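3.2 Storage conditions and sampling

Households in Feltine and Ollau buy most of their rice in bulk after the main harvest and keep it for up to 14 months. Earlier surveys in the two districts asked mainly about losses to insects and rodents. Changes in grain moisture received less attention, even though they affect cooking time, breakage and the amount of water a cook adds by habit. We therefore recorded storage and kitchen handling together.

A total of 200 households took part. Each household was visited at the start of storage and again in June, when the air is most humid. At each visit a sample was taken from the upper part of the store and another from the bottom. Samples were sealed in the kitchen and weighed the same evening at the field station in Worku. Moisture content was found by oven drying, and broken grains were separated by hand and weighed.

Uncooked rice was tipped into a wide bowl before subsampling, so that grain from the two depths could be mixed evenly. Subsamples were drawn from the middle of the heap and from its edge, where small fragments tend to gather.

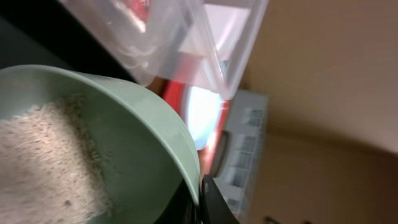 3.3 Kitchen use and serving

The second part of the survey dealt with what happens to rice once it leaves the store. Respondents were asked how they measured a portion, whether they washed the grain, and how they dealt with leftovers. The interviews followed a fixed list of questions and were held in the kitchen where possible. In Ollau, many respondents measured by hand or with a tin kept inside the sack. In Feltine, marked cups were more common – a difference we put down to the ration shops that used to operate there.

Serving practice also varied. Some households served rice from a shared pot, while others filled separate dishes or trays and placed the remaining food on top (Figure 2). Serving on shallow trays made it harder to estimate portions by eye, as the depth of the rice differed from one part of the tray to another. For these households we relied on weight alone. Rice that fell on the table during serving was not collected and is treated as part of the weighing error.
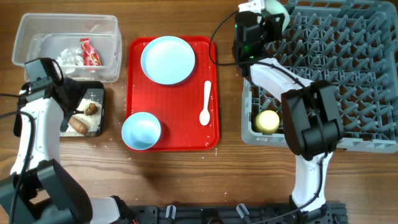
Figure 2. Rice on a small dark tray, with two brown food pieces on top.

Portion weights were converted to dry grain using the cooking ratios from the Jatholm trials. The combined data set holds 4,000 entries, counting repeat measurements from the same kitchen separately. Entries with no recorded dry weight were kept for the analysis of serving practice but left out of the moisture model described in Section 4.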